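Forum index > Workshop and small production > Kit, buying and budgets

Thread: What did you forget to budget for with your first arm?

peat_and_solder
Hello all, long-time reader and not much of a poster. We're a small outfit making test boxes for the marine trade, and I've finally been given the nod to put together a proper figure for a second robot cell. The first was bought in rather a rush (a good rush, we had the grant and a deadline in April) and I'd like to be a bit more grown-up about it this time.

What we want it to do is simple enough to say out loud: pick up a thin plate, stand it on its edge and slide it into a slotted holder. The arm we have is a Universal Robots one and we'd like to stay with the same make, mostly so that everybody already knows their way round the pendant.
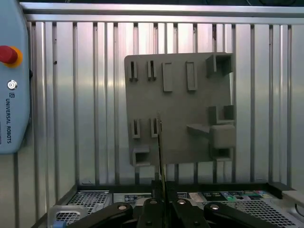
So my worry is less the arm and more all the bits that hang off it. My list so far has the arm, a two-finger gripper, a bench, and a line that just says "sundries", which my boss Bronisława Michalski has circled in red and written "HOW MUCH??" beside. Fair enough, really! I'd put 3000 against it and she'd like to know what's in there. Any thoughts very welcome, the more boring the better.

kettle_on_twice
Oh, I love a sundries line. Ours ate us alive the first year. Off the top of my head: spare fingertips, cable clips and sleeving, a decent lamp, somewhere sensible to hang the pendant so it doesn't live on the floor, and fixtures. Fixtures, fixtures, fixtures. You'll print one, it'll be a hair too tight, you'll print it again, and by the time you've got a slot you like you've been through a whole shelf of filament. I'd give that its own line and let Bronisława circle that one instead.

Sima_owner_north
Slight disagreement from me on the gripper. Everyone starts with two fingers, and for a thin plate on edge I'd price up something that gives a bit as well. We run a Claltari compliant wrist on ours (bought used, very pleased with it) and it takes up the small misalignments that would otherwise have you fiddling with waypoints all afternoon. It isn't cheap, mind.

kettle_on_twice
I'd hold off on that, with respect to Sima! Get a lead-in chamfer on the slots first. It costs next to nothing and you may find you don't need the wrist at all. Buy the wrist in year two if you're still cross.

Sima_owner_north
We had chamfers. We were still cross :) But I take the point about trying the cheap thing first, and it does depend how much clearance you've got.

Folke Løken
Good evening from a rather wet Bergen. May I add training time? We put down 30 hours for two people and it went to 40, which was no disaster, but those were hours taken from paid work and they were nowhere in our budget. Also ask your supplier about delivery. Ollent quoted us 179 for carriage and then there was a separate charge for a tail lift, and I was quite grumpy about it until lunchtime.

peat_and_solder
This is all gold, thank you. Folke, I hadn't thought of training at all, as we tend to assume people pick it up over a cup of tea. Clearance is tight on purpose, so I think I'll put chamfers in now and the wrist down as an option with a price next to it. Has anybody used Onadis for fixtures instead of printing their own? They've offered to do a full board for us.

kettle_on_twice
Used them once. Lovely work, slow to answer emails. Ask for the drawings as part of the price, or you'll be paying them again for every little change.

Sima_owner_north
Seconded on the drawings. And do come back and tell us what she says about the new list!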